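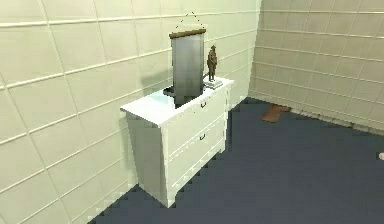
The tower house at Skekberg has been roofless for as long as anyone in the village remembers. It stands on a low ridge above the river, with a farm track running up to it from the east side. I walked up in December with Vignesh Joseph, who grew up near there and knew which gate would open.

The walls are nearly 2 meters thick at the base. The ground floor is a vaulted cellar with one slit window, and a spiral stair in the north corner used to serve the hall above. Thirty steps are left. After that you are looking at sky.
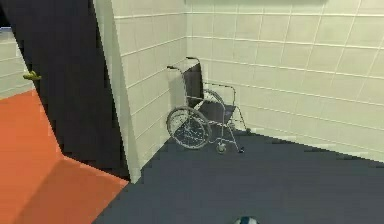
The way in is the worst part of the visit. The door sits above a steep bank, the old cobbles are loose, and the sill is a foot high. A folding wheelchair, even a light one with a tubing frame and push handles, would have to stay down at the gate. From there you still get a good view of the south wall and the gun loops.

Jörg Engelhardt's booklet on the towers of the valley says the hall was lived in until the stair was struck by lightning. I have not found that anywhere else. He also gives five floors, and I can only make out four from the joist holes.

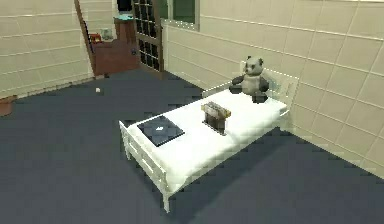

Flurska, January 2026

I stopped at the library here to look at the estate map. It shows a walled yard and six outbuildings on the west side of the tower, all gone now except for one gable. I copied the outline by hand and will check it against the ground when the grass is short.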